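Home Docs Guides Recording Downloads Contact

Search the guides... Go

Ondel Guide, Section 8: Setting up a mixed-object pick session

Once your two arms are calibrated, you are ready for the fun part. This section covers laying out the table, recording a set of picks, and feeding them to the Flomau trainer. The method comes from our work on what we call scatter training: the policy sees small objects in a new arrangement every time, with both an overhead view and a close view from the wrist. When Gilang Chong first tried it on our bench, held-out grasp success climbed from 61 to 84 percent with no change to the network at all, and we have been happily scattering things ever since.

Before you start

You will need a finished calibration file (Section 6), the wrist camera stream enabled on both arms, and a mix of small objects. Choose pieces that differ in shape and in how they respond to being squeezed. Toy bricks, plastic cubes, cards and a foam die all work well together, and the foam die is a real favorite – it gives under the fingers, so the policy has to learn when to stop closing.

CAUTION: Keep hands and sleeves out of the reach of both arms whenever the motors are powered. Press the stop button before you rearrange objects.

Laying out the table

1. Power the arms down to hold mode. Wait for the console to report HOLD on both sides.

2. Place your containers where at least one arm can reach over the rim without its elbow touching the rail.

3. Drop the objects onto the tabletop from a low height and leave them where they land. Resist the urge to tidy! Neat rows were the biggest weakness in our early data, and the trained policy went looking for rows ever after.

4. Move only the objects that neither gripper can reach.

5. Check the overhead view. Every object should be at least partly visible. Two pieces touching is fine and even welcome.

Note: Cards are the hardest items in the set. If this is your first session, leave them on the table as clutter and do not make them targets.

Recording

6. Open Dindum and choose New Session, then Scatter. Set the episode count to 222 for a first run. Our full set has 500, but the smaller number is enough to see the curve bend.

7. Pick a target by name in the left panel. Dindum saves the name with the episode, so spell it the same way each time.

8. Guide the arm to the target. Slow down for the last stretch and let the wrist view do the work.

9. Close the fingers until both touch the object. For foam, continue until you see a slight dent in the wrist view, then stop.

10. Lift, carry to the container and release. Press Save, or Discard if you bumped something you did not mean to bump.

11. After every eight episodes, go to hold mode and scatter the objects again.

Note: Do keep episodes where the first grasp slips and the second one holds. Herman Wijaya ran the training with and without them, and the policy that had seen recoveries was much better at making its own. This was our favorite surprise of the whole study.

CAUTION: Do not raise the grip limit to make foam picks easier. A high limit tears the foam and can strip the finger drive.

Training and checking

12. Export the session and load it in Flomau with the two-view preset.

13. Train with the default settings, then run the check routine using one object that was never a target.

14. Watch the approach closely. A good policy turns the wrist before it descends. If yours descends first and turns late, record more episodes with tilted objects and train again.

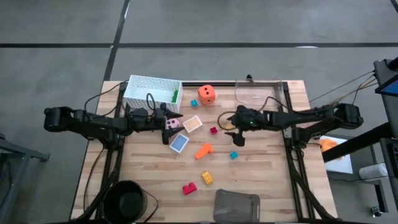
Scatter layout, and a foam die in the gripper

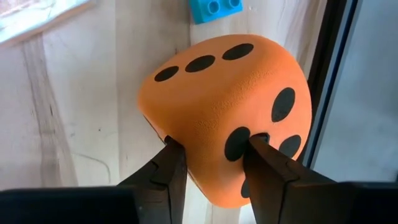

Wibisono Manipulation Group – Guides and Methods Team

Grip limits for soft objects are listed in Section 9, along with the finger-pad replacement steps.

Recently updated guides
Calibrating two arms to one table
Wrist camera focus and exposure
Naming targets in Dindum
Flomau presets compared
Release notes, August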